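Re: Drovomholm zoning referral, hearing notice

On 11th February, Mateja Kovačević wrote:
> The notice for the Jornero parcel lists the setback change but
> not the lot coverage change. Does the commission have to
> re-notice, or can it amend at the hearing?

It has to re-notice. Section 9 requires the published notice to state each standard being altered, and coverage is a separate standard from setback. The town attorney took the same position on the Podska application in September, and that hearing was reopened.
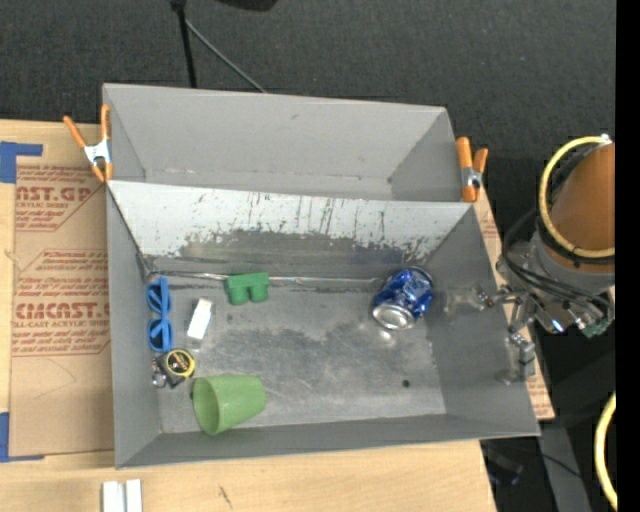

The mailed notice is a second problem. Owners within 302 feet are entitled to a letter. The list attached to the file has 11 names and leaves out both lots on the north side of Bélanger Road. I measured from the parcel line on the assessor's map; the applicant seems to have measured from the building.

If the clerk wants to keep the current hearing date, the commission can open the hearing, take no testimony, and continue it. The $100 republication fee goes to the applicant under the fee schedule.

I can send the map with the line drawn on it.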